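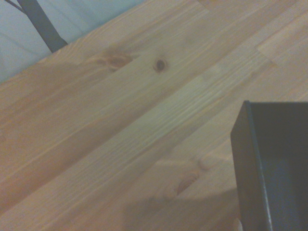 A pine tabletop made of long strips glued side by side. How many knots can you spot?

Secrets in the Tabletop

Have you ever stared at a wooden table while you waited for your lunch? Try it today! A tabletop can look a bit plain from across the room, but get your nose down close and there's a whole forest story in it. There are stripes and swirls and funny round spots that look like eyes, and every one of them was made by a living tree.

Where do the stripes come from?

A tree grows fatter as well as taller. Just under the bark there's a very thin layer that makes new wood, and in places with warm and cold seasons it works hardest in spring and summer. The wood made early in the season is usually pale. The wood made later is darker and harder. One pale band and one dark band together make a growth ring, and in most trees like pine you get one ring for each year.

If you cut straight across a trunk, you see the rings as circles. But a plank is cut the long way, from one end of the log towards the other, so the rings show up as lines running along the wood. We call those lines the grain. When they sit very close together, the tree was growing slowly. Wide gaps mean it was shooting up and out!

What is a knot?

This is the best bit. A knot is the place where a branch used to be!

When a tree is young, little branches poke out of its thin trunk. The trunk keeps getting fatter, and the new wood grows around the bottom of each branch and swallows it up. Years later somebody saws the trunk into planks, the saw goes right through the hidden branch, and there it is: a knot.

Knots come in different shapes, and the shape depends on how the saw met the branch. Slice straight across and you get a neat round knot (think of cutting a carrot into coins). Slice on a slant and you get an oval. Slice nearly along the branch and the knot can be long and stretched out.

Colours change too. Some knots are orange or reddish, and others are dark brown. If the branch was still alive when the trunk grew around it, the two are joined tightly together. If the branch had already died, the knot may have a dark ring around it, and sometimes it even drops out and leaves a knothole.

Look at the lines beside a knot as well. They bend and swirl around it, like water in a creek going around a rock.

Why not use one big piece?

You'd need an enormous tree to make a whole table from one slab, and a very wide board can bend as it dries. Wood soaks up dampness from the air and swells a tiny bit, then shrinks again when the air is dry. A wide board can end up curled like a potato chip.

So table makers often use lots of narrow strips. They spread glue along the edges, squeeze the strips together with clamps and leave them until the glue has set. Then the top is sanded smooth. The straight, thin lines where two strips meet are called seams. The strips might come from different trees, or from different parts of the same one, and that's why one can be creamy and the strip next door more like honey!

Try it: be a knot detective

You will need:
a wooden table, shelf or floor
a sheet of thin paper
a crayon with the wrapper peeled off
a ruler

Ask a grown-up which piece of furniture you can use.

1. Find a seam and follow it with your finger. Does it go all the way to the edge?
2. Measure how wide one strip is. Are its neighbours the same?
3. Choose your favourite knot and give it a name. We called one of ours Sirner, and it sounds like a dragon.
4. Lay the paper over the grain and rub gently with the side of the crayon. Rough old wood makes the clearest rubbing, so try a fence or a bench if your table is very smooth.
5. Draw the knot underneath, with all the swirly lines around it.

Words to know

Grain: the pattern of lines in wood.
Growth ring: a layer of wood that a tree adds, usually one each year.
Knot: the part of a branch left inside the wood.
Seam: the line where two pieces are joined.

Share your drawings with the Uswood Nature Club by 15th December. We have room for 29 of them on the wall at the Fluvurgate library, and they'll stay up until March.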